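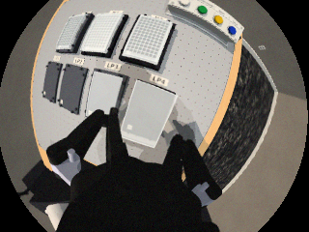
Priludik Adhesive Sealing Film for Multi-Well Plates
Sold by Turetti Lab Supply

Clear film, pressure-sensitive adhesive, pack of 57 sheets

In stock. Orders placed before 2 p.m. ship the same day.

Overview

Priludik sealing film is a clear polyester sheet with an acrylic adhesive on one side. It covers the wells of a standard-footprint plate during storage, short incubations and transport between rooms. The film is applied by hand or with a roller and peels off in one piece when pulled slowly from a corner.

Each sheet has a split backing and two end tabs. Remove the center section of the backing first, line the sheet up with the plate, then pull the outer sections away as you press down. The end tabs have no adhesive and tear off along the perforation.

The adhesive is soft enough to reposition once in the first minute or so. After that it should be left alone. Lifting and re-pressing a sheet will leave gaps at the outer wells, where most evaporation takes place.

Specifications

Film: polyester, clear
Adhesive: acrylic, pressure-sensitive
Sterility: non-sterile
Plate rim: flat or slightly raised
Storage: room temperature, in the original bag, away from direct sunlight
Contents: 57 sheets, one instruction card

What it fits

The sheet is cut for plates with a standard outer footprint, regardless of well count. It is slightly smaller than the plate, so it doesn't hang over the skirt or catch when plates are stacked. Deep-well plates can be sealed if the rim is flat. Plates with individual raised rings around the wells need more pressure and a second pass with the roller.

Not recommended for

Thermal cycling. Use the Jurunus heat-seal foil instead.
Storage in a deep freezer. The adhesive stiffens and the edges may lift.
Plates containing DMSO or other strong organic solvents for more than some 16 hours.

Applying the film

Wipe the rim with a lint-free cloth and let it dry. Set the plate on a level surface. Roll from the center out to each short edge, then run the roller once around the perimeter. If the plate will be spun, wait a few minutes first.

To remove, hold the plate down with one hand and pull back at a low angle. Fast removal can cause splashing between wells.

Related items

Jurunus heat-seal foil
Dudek hand roller, rubber, wide
Dudek film dispenser box, benchtop

Returns

Unopened bags can be returned within two months of delivery. Opened bags can't be returned unless the film is faulty. Please keep the label from the bag, as the lot code is printed on it and we need it to process a claim.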